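April, after tea

Home at half past five again. Third time this week, and I still haven't got used to having the light left when I pull into the driveway.

The second arm station went live at Plelberg this month, so both ends of the back room are changed now. When I started at the Skukadgate site it was all hand assembly. You did your boxes, you signed the sheet, and if your wrists were sore you swapped to packing. The target was 80 a shift each and most of us made it. Irfan Tjoa made it before lunch and then pretended to look for his glasses.

Now the arms do the lids and we sit beside them. My job title is still assembler but I haven't assembled much since the change. I watch, I fix what gets put down crooked, and I write it up. 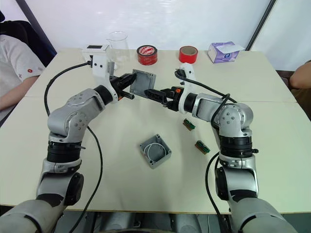 The Priltum order is for 1,000 units and management wants it out by the end of the month. I think we'll be close. The arms are slower than Irfan on a good day, but they go at the same pace at four o'clock as they do at eight, and I can't say that for myself.

What I notice most is the talk. We used to talk all day with our hands going. Now you have to keep your eyes on the table, so you say half a sentence and stop. Irfan says it's like minding somebody else's kids. He has asked to go on the training course at Chin to learn the programming side. There are 2 places and he should get one. I didn't put my name down. I told the supervisor I'd think about it, and I have thought about it, and I still don't know.

My wrists are better. I should write that down too. I slept through without the brace for the first time since last winter. My back is worse from the sitting, so I've asked for a different chair.

Pay is the same for now. They said there'd be a review in 3 months and no one would lose hours before then. I wrote down the exact wording when I got back to my locker. 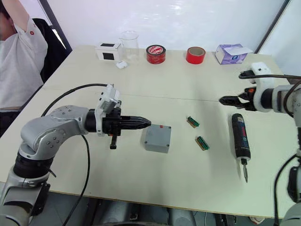

The back room at work, with the boards and the driver out on the table.

Leftover soup for tea. Need to ring Mum and book the car in for tires.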